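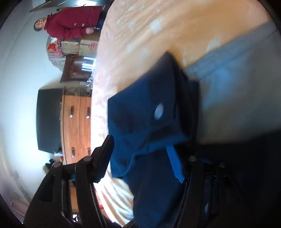
Navy pouch with snap button, on the bed.

Supplier Development Board > Procurement Rules > Ownership points and small sewing firms

LalitSaxena
Posted Aug 25, 2019
Members are asked to comment on the revised scoring guide issued in March. Under the guide, a textile supplier with fewer than 50 employees may claim full ownership points on a sworn statement alone. Gasudton has applied this to its bag and linen contracts. Our office supports the change. The former audit cost small firms more than many of their first orders were worth.

Flirkden_Desk
We must record a disagreement. A sworn statement shows who holds the shares. It does not show who signs the checks or who hires. Two of our applicants last year had owners on paper who had never attended a board meeting.

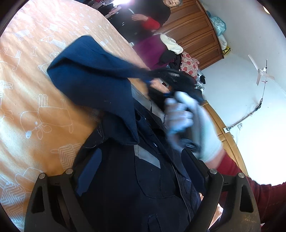
Grewal Office: The concern is fair, but the remedy should be a spot check after award. A full audit before bidding shuts out the very firms the policy was written for.

LalitSaxena
I agree with Grewal Office. The guide already permits a spot check within 5 months of award, under section 4.

Flirkden_Desk
Section 4 permits it. It does not require it, and no budget is attached. We would accept the sworn statement if the check were made compulsory for every contract above the lower limit.

clevis_admin
Please submit proposed wording for section 4 in this thread. Entries should not exceed 400 words.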